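**Ticket 700 - Glaze on speckled cup keeps crawling, plus tray question**
Status: open, then closed, then open again
Opened by: Gaëtan Barbier
Item: grey speckled cup and shallow pink tray, sold as a breakfast set (Lorneck range)

**Problem as reported**

The cup rocks. Put it on a kitchen worktop and it's fine. Put it on its own tray and it ticks from side to side like a bored clock. I have now had it back from the shop twice with a polite note, and the second note was less polite than the first.

The title of this ticket is left over from the previous fault, which was the glaze. I can't edit titles. The glaze is fine. Please stop sending me advice about the glaze.

**What I've tried so far**

1. Turned the cup a quarter turn on the tray. Still rocks. Another quarter turn, slightly less. Another, and we're back to the clock.
2. Swapped in a different tray from the same box. Rocks, with a different accent.
3. Rubbed the foot of the cup on wet 600 grit paper over a sheet of glass until my wrist gave out. Better on the glass. No change on the tray, which was a bit of a blow after all that rubbing.
4. Put a felt pad under one side. Works beautifully and looks like a pub table.
5. Left it overnight in case it settled. I'm not proud of this one.

Hindus in dispatch suggested the customer might have a sloping kitchen. I have seen the customer's kitchen (they sent a lot of pictures, including the dog) and the tray sits flat as anything. It's the cup and the tray that don't get on.

**Feb 4, 2018 - laid everything out again**

Took the lot out of the box and went back to the beginning. Cup, tray, and the pink piece from the same order, which has had no complaints against it, so I'm treating it as a witness. Black table, black cloth behind, so that pale edges stand out and I can stop arguing with the kitchen tiles. 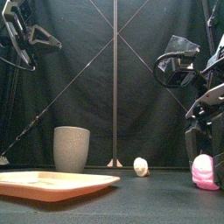
Taşdemir wants to know whether anyone has looked at the tray with a straight edge, or whether we have all been blaming the cup because it's the one making the noise. A shallow tray that size will often dome a little in the middle as it cools, and then anything with a wide foot is going to perch on the hump. Sanding the foot flat makes it worse if anything, as a flat foot has nothing to give. Try a steel rule across the middle, both ways, and then corner to corner.

Fair enough. I had not done that. I had done five other things.

Rule across the short way: flat. Rule across the long way: daylight at both ends. Corner to corner: more daylight. So there's a hump, and the cup has been sitting on top of it all this time taking the blame. Apologies to the cup, and to my wrist.

**Follow-up checks**

- Went through the rest of the box, 17 trays. The ones from the bottom of the stack were flat. The ones from the top were not, apart from 2 that I can't explain and have put on a shelf where I don't have to think about them.
- The same cup on a flat tray: no rocking, any direction, even when I leaned on the bench and willed it.
- An unsanded cup on a domed tray: rocks, but less than mine did. Taşdemir was right about the sanding as well. Noted, with some reluctance.

**Workaround**

Check every tray with the rule before it's boxed. If it shows light, it goes out as a plain tray with no cup. Nobody ever sent back a tray for humming a bit under the toast.

Don't sand the feet. Don't send felt pads. If a customer has already had a felt pad from us (I know of one, and so does the dog), send a flat tray and let them keep the pad.

**Still to sort out**

Risemberg, who make the trays, say they've changed nothing since September. They also say they changed the boards the trays cool on in September. I've asked them to read those two sentences next to each other and ring me back.

Replacement tray for the original customer is wrapped and on the dispatch shelf - Hindus, it's the one with FLAT written on the paper. Leaving this open until Risemberg ring.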